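Hi all, quick July update on the Rurlow dig archive, and it's a good one!

We've now scanned 32 of the old field notebooks from the Xenos trench, and Sille Juhl has matched 13 of them to boxes of sherds that had lost their labels (she was very happy, there was cake). Stutotia sent back the first three thin sections too, and the clay looks local to me, though I'd like a second opinion before we put that in print.

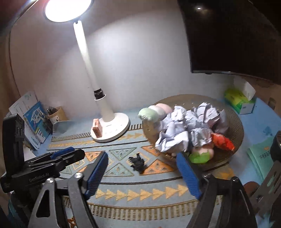

The loom weights are what I'm most excited about. We had 30 budgeted for drawing and they're all done, so I've moved on to the painted sherds with the textile-style borders. Bands, triangles, chevrons, a bit of lattice – much the same stock of shapes as on the blue rug, and weavers and potters do seem to have borrowed from each other for ages. I'd love a short section on that in the final report.

Money is fine, except that Wimow's storage fee went up. Could we shift a little over from travel? I'll send the new budget sheet once Sille has checked my sums.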